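Home | Projects | Competitions | Archive | Contact
Search this site Go

One Plate, One Rack: The Jendska Team on Its Kitchen Entry
September 17, 2022

The student robotics club at Zikholm entered the household track of the Bronda competition with a two-armed robot and a single task, placing a plate in a dish rack. The project is called Jendska. Two members of the team, one responsible for arm control and one for data, answered questions at the club's practice kitchen.

The controls student began with the choice of task. "The rules give you a list of kitchen jobs and you can enter as many as you want. Most teams pick four or five. We read the scoring sheet and saw that repeatability carries more weight than variety, so we picked one."

The plate is matte, with a slightly raised rim. The rim is the part that matters for grasping. The fingers close on it from the side, and the approach angle decides whether the plate stays put in the grip or swings. According to the controls student, the first version of the code held the wrist at a fixed angle through the whole motion. The current version lets the wrist rotate on the way down.

"You have to clear the faucet first," the student said. "The planner treats it as a box that is bigger than the real thing. That costs us some reach over the basin, and we accepted it."

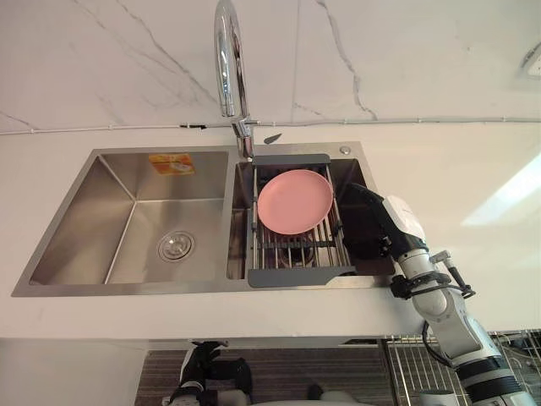

The data student sees the reach problem as secondary and would have spent the spring on release timing instead. Most of the bad runs in the log, by this account, were recorded as "opened early," and a better path over the sink would have changed none of them.

The log itself holds 1163 recorded runs, all driven by hand by club members with a pair of Vlček controllers. Of these, 104 were thrown out. Asked what disqualifies a run, the data student listed a dropped plate, a pause longer than the limit, and any contact with the faucet. "We also cut runs where the driver corrected more than once near the rack. They end fine, but the model learns the correction as if it were part of the job."

Recording stopped in May. Training was done on the school's shared computer, which the club could use only overnight, and each change to the settings therefore took a full day to evaluate. The students kept a paper sheet next to the machine with the setting changed, the reason and the result. They changed one setting at a time after an early week in which they changed several and could not explain the outcome.

The model takes images from the head camera and from the wrist. The head view is used for the general position of the rack and the plate. For the last part of the motion the wrist view carries most of the information. "From the head, the hand covers things up right when you need to see them," the data student said. "From the wrist you get the fingertip, the edge of the plate and the rack in one image."

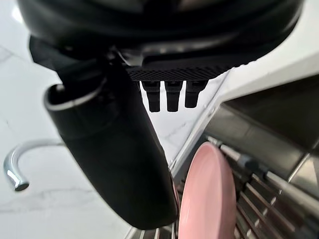 The cost of the wrist view is that the gripper takes up a large part of it. The team tried masking those pixels and found that results got worse. Their working explanation is that the model uses the finger as a reference for distance, although they have not tested this separately.

For the entry, Bronda asks for 100 unassisted trials on video, in order and without cuts. The team plans to film them over 2 days. The controls student wants to recalibrate both arms between sessions. The data student would leave everything alone.

Asked what they would tell a club starting on the same track, the controls student recommended fixing the cable routing before recording anything. "If a cable pulls on the wrist, the arm settles a little off from where you told it to go. Move the cable later and your old runs describe a different arm." The data student's advice was to agree on the rejection rules in writing before the first run.

The club will post its calibration scripts on the Projects page after the entry has been submitted. The recorded runs will stay with the club until next year's team has decided whether to keep the same gripper.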